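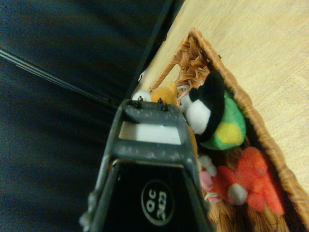 About Zoltbridge

Zoltbridge makes add-on grippers for small robot arms and rents out complete picking stations by the month. We started in a shared workshop in Nastov and still do all assembly and testing there. Our customers are mostly toy sorters, thrift warehouses and repair shops, places where the next item is seldom the same shape as the last.

Soft goods are the bulk of what we work on. A plush toy folds, snags on its neighbor and hides half of itself under the pile, and a wicker basket adds a rim and corners to reach past. We practice on baskets of toys for that reason. The test set at Nastov holds 188 plush toys, and every new gripper has to work through it before we sell it.

What we offer

The Wumbei gripper, sold alone or with a wrist camera. Weight with camera is 139 grams short of a kilogram.

The Zornedham station, which is an arm, a Wumbei gripper, a stand and our software. Rental includes setup and one day of training for your staff.

Trial picking. Send us a box of your own items and we return a written report with pick rates and a list of the items that failed. In June we passed 1655 items tested this way.

Who we are

Afia Essien runs the workshop and answers most of the technical mail herself. Repairs are done in house, and we keep spare fingers and camera cables in stock for every model we have sold. Our standard warranty is 52 weeks from delivery. Visits to the workshop are by appointment, mornings only.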